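4.2 Bench assembly in simulation

The second group of tasks stands in for the small jobs done at a workbench: picking up a part, turning it the right way round and fitting it to another. We built these in Merivik, our simulator, after visits to the Listonport joinery shop in August showed that much of the working day there went on handling of this sort. The arm is a FANUC CRX-5iA fitted with a two-sided gripper. Wooden blocks, slim grey bars, a shallow tray and a partly built assembly are laid out on one table, and their positions are changed before each trial. 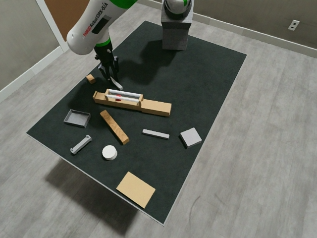
Figure 3. Simulated bench layout, with the gripper over the tan assembly. The small red part lies between the assembly's end supports.

We ran 236 trials with the Skastorex controller. Each was stopped after 30 seconds if the part had not been placed. Lifting a single block from a clear patch of table gave little trouble. Most failures came when the part had neighbours close by, as the open fingers need room on both sides and the controller often chose an approach that knocked something else first. 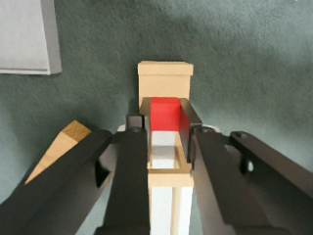
Clearance of this kind matters a good deal in a real shop, where parts are seldom set out with space between them. A joiner slides a part free with one finger before picking it up. Our controller has no such move, and adding 4,000 further training runs did not produce one. It reached the same approach and failed in the same way in 21 of the crowded layouts.

On the McIntyre scale of task readiness we would place single-part lifting at the level of supervised use. Fitting one part into another remains below it, and we would not yet leave the arm to do that work unattended.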